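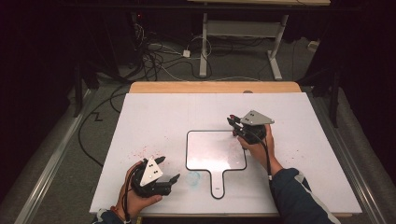
Consolacion Rivera wrote to me last week that if one more person tells her freelance developers are a "flexible resource," she's going to bill them for the sentence. She'd seen the title of my talk on the schedule and wanted me to know she'd be listening for it. So hello, Consolacion, and you won't hear it from me again.

OK, opening. Say hi, say name, say thanks to the Clustside people for moving the whole thing online so fast. Remind everyone to mute. Remind myself to share the right window.

What I do, quickly. I run the contractor side at Gollell. We make scheduling software for dental and vet offices, and there are 40 of us on payroll, and on top of that we bring in outside developers when we need something we don't know how to build. Last June that something was a rewrite of our phone app, from a really old codebase (some of it older than my marriage) into a newer language that only 2 people in the building had ever shipped anything in.

Pause here. Ask in the chat who has been one of those 2 people. Wait for answers, people type slowly.

So we put up a listing. It asked for five years in a language where five years was nearly everybody's whole history with it, and it asked for databases, and design sense, and "comfortable wearing many hats." I wrote that. I'm so sorry. We got 192 applications and I read every one, on the couch, over nine evenings, and by the end I could not have told you what job we were hiring for.

Next slide is the listing itself. Let them laugh at it. Read the hats line out loud.

What I did after that was call Wendelin Hofstetter, who told me to throw the listing away and write down the first thing I wanted somebody to finish. One thing, small enough to pay for and walk away from. Ours was the appointment reminder screen. So the second listing said: rebuild this screen, these are the parts that break, we think it's two weeks, we pay this much, and if we both like it there's more. It was four paragraphs long. Fourteen people applied and I would have been happy to work with most of them!

Talk about the rate here. Don't skip it, you always skip it. We put the number in the listing, the real number, and a couple of folks in our finance group were nervous it would box us in. It did box us in a little. One developer I loved was above it and said so, politely, and we didn't find the extra money. But every call I had was with somebody who already knew the pay and was fine with it, and I'd forgotten how nice that is. We talked about code the whole time.

The paid trial. People push back on this one, so go slow. We paid three developers for the same small piece of work, which sounds wasteful, and my boss used that word. The total came to less than one month of the wrong hire, and I've made the wrong hire, so I could show him the invoice from that. (Don't name the project. OK, it was Tirnham, everyone at work knows it was Tirnham.)

If there's a question about tests and puzzles: we don't use them. I used to. They told me who had time to practice puzzles.

Then the handover part, slide with the long file list. Our old app had 414 open tickets when the first contractor started, and I gave her access to all of them on day one because I thought that was being open. She wrote back asking which ones were real. Fair question! It took me most of a week to close the dead ones, and I should have done it in the spring. If you're bringing in outside help, clean the ticket list first – even badly – and give one name for questions. In our case that name was me for product stuff and Radonjić for anything about the build system, and we agreed to answer by the end of the same day.

Things that went wrong, keep it short. The contract said nothing about who fixes bugs after the last payment. Access to the test phones took eleven days. I scheduled a call at what was two in the morning for one of the developers and he showed up to it, and I still feel bad.

Check the time. If under five minutes left, skip the contract slide and go to the link.

Contract slide: plain words, who owns the code, when the money goes out, how either side ends it. We pay within ten days now. Late payment comes up in every conversation I have with independents, more than rates do.

Last bit. The template listing and the trial agreement are in the shared folder, take them, change whatever you like – please get your own lawyer to read the agreement, mine only knows our state. Then questions. Consolacion gets the first one if she wants it.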